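Ternent College
Department of Furniture and Product Making
Course handout: Fitting Hardware and Finishing Small Storage

Module leader: Tracey Lockwood
Workshop tutor: Kieran Wragg
Handout 2, to be read before the first bench session in October

Purpose of this handout

Students have by now completed a carcass and at least one drawer. The second part of the module concerns the parts of a piece that the owner will touch: handles, edges, the inside faces of drawers and the finish that covers all of them. These notes set out the terms used in the sessions, the order of work expected at the bench and the points on which the written assessment is based. They should be kept in the workshop folder and brought to every session.

The notes assume that the reader has passed the machine safety test. Students who have not done so may attend the talks but may not use the pillar drill.

1. Terms

Pull. Any fixed part by which a drawer or door is drawn open. In this module the words "pull" and "handle" are used to mean the same thing, although catalogues often separate them by size.

Bar handle. A straight grip held away from the face of the drawer at both ends. The grip may be round, oval or flat in section.

Knob. A pull fixed at a single point.

Cup pull. A hollow pull, open on the underside, into which the fingers are placed from below.

Centres. The distance between the middle of one fixing hole and the middle of the other. Handles are sold by this measurement and not by their full length. A handle with 128 mm centres will be longer than 128 mm from end to end, by an amount that differs from one maker to another.

Projection. The distance from the face of the drawer to the outermost part of the handle.

Clearance. The space between the drawer face and the back of the grip. This is the part of the projection that is of use to the hand.

Breakout. Torn fibres around a hole, usually on the side where the drill leaves the wood.

2. Choosing a handle

The choice of handle should follow from the weight of the drawer, the hand that will use it and the place where the piece will stand. Appearance is properly considered, but a handle that is handsome and uncomfortable will be resented by its owner within a week.

A shallow drawer holding pens or cutlery may be opened with one finger, and a knob is sufficient. A wide drawer that is to hold linen or tools is usually better served by a bar handle, which allows the user to pull from the middle with the whole hand. On very wide drawers two handles are sometimes fitted. This has the drawback that users tend to pull on one only, and a drawer on wooden runners may then rack and stick. Where two handles are wanted for the look of the piece, the drawer should be made a close fit in its length, and the runners waxed.

Clearance is the measurement most often neglected. For general use the department asks for no less than 22 mm behind the grip. Botond Barta's survey of kitchens in Plilville, which forms part of the reading for this module, records that older residents preferred a deeper clearance than younger ones and disliked cup pulls, which require the wrist to be turned. Students designing for a named client should measure the client's hand, and should watch the client open a drawer at home before drawing anything.

Dark handles on pale wood mark the position of each drawer clearly and are helpful to people with poor sight. Pale handles on pale wood give a quieter surface but are harder to find in low light. Both approaches are acceptable in the assessed piece, provided that the reasons are recorded in the design log.

3. Setting out

Handles may be placed on the centre line of the drawer front or above it. On a low chest, where the user looks down on the drawers, a handle set exactly at the middle of the front will appear to have slipped. It is customary to raise it slightly. In a stack of drawers of differing depth, the distance from the top edge of each front to the handle may be kept the same throughout, or each handle may be placed in proportion to its own front. Mixing the two methods in one piece is treated as a fault.

The order of setting out is as follows.

Mark the vertical centre line of the front lightly in pencil, using a square held against the top edge.

Mark the height of the handle across this line.

Measure half the centres to each side and prick both points with a bradawl.

Check the distance between the two pricked points against the handle itself before any drilling is done. Printed measurements on packets have been found to be wrong.

Where more than one front is to be fitted, make a jig. A suitable jig is a piece of thin board with a stop glued along one edge and another at the end, drilled once with care. Kieran Wragg keeps several in the rack beside the sharpening bench, and students are welcome to study them. They are not to be borrowed for assessed work, as making the jig carries marks of its own.

4. Drilling and fixing

Clamp a piece of waste wood firmly behind the drawer front before drilling. The waste piece must lie flat against the inner face. If a gap is left, breakout will occur as if nothing had been clamped there at all. Use a lip and spur bit and let it reach full speed before it meets the work.

The hole should be slightly larger than the screw. A tight hole leaves no room for adjustment, and two tight holes set a hair's breadth apart from their proper distance will strain the handle. Offer the handle up, turn both screws in by hand, and tighten each a little at a time.

Screws supplied with handles are made for fronts of a common thickness and may prove too long or too short. A long screw should be shortened with a fine hacksaw and the cut end dressed with a file. Packing out a long screw with washers on the inside of the drawer is not accepted in assessed work, since the washers catch on the contents.

5. Inside faces and edges

The inside of a drawer is seen every time it is opened and is nevertheless the part most often left unfinished. Inside faces should be planed or sanded before assembly. Once the corners are glued it is very difficult to reach into them, and glue that has been allowed to dry there will show as a pale patch under oil.

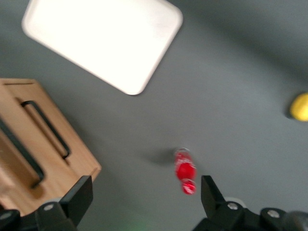

Top edges should be eased by hand with fine paper wrapped around a cork block. The aim is an edge that does not feel sharp when a sleeve or the side of the hand is drawn along it. A large rounded edge is not wanted on small work, where it makes the sides look swollen. Siu-fong Lu, visiting tutor for surface finishing, recommends closing the eyes and running a fingertip around the whole of the rim, and marking in chalk any place where the finger hesitates.

End grain takes up more oil than the faces and will darken. Where an even colour is wanted, end grain should be sanded to a finer grade than the rest. The wood may otherwise be left to darken as it will, which many makers prefer.

6. Finish

Remove all handles before any finish is applied. Finish that has dried around the foot of a handle cannot be cleaned away neatly, and the bare patch underneath will be revealed if the handle is ever changed. Screws should be kept in a labelled envelope with the handle they belong to.

Three finishes are available in the workshop: hard wax oil, shellac and soap. Hard wax oil is the usual choice for the outside of pieces that will be handled often. Shellac is suited to the inside of drawers, where oil may leave a smell that passes into cloth or paper. Soap finish keeps pale woods pale and is easily renewed by the owner, but marks readily and must be explained to the client in writing.

Rags used with oil must be laid out flat to dry in the yard or placed in the metal bin with water. They must never be left crumpled on a bench or put in a pocket.

7. Assessed work

Each student will submit one small storage piece containing at least one drawer, fitted with hardware of the student's own choosing, together with the design log and a written account of 2000 words. The account should explain the choice of handle, the method of setting out and the finish, and should discuss one thing that was done twice.

Marks will be given for accuracy of setting out, cleanness of drilling, comfort in the hand, treatment of inside faces, evenness of finish and clarity of the written account. Bought hardware and hardware made by the student are marked on the same scale.

8. Reading

Barta, B. Hands and Handles: A Survey of Kitchens in Plilville. Greltach Press. Chapters on clearance and grip.

Miettinen, A. Notes on Small Boxes. Rudd Workshop Papers. The section on jigs should be read before the first bench session, and the section on hinges may be left until next term.

Both are held behind the desk in the library and may be borrowed overnight. Questions about this handout should be put to Tracey Lockwood in the first instance.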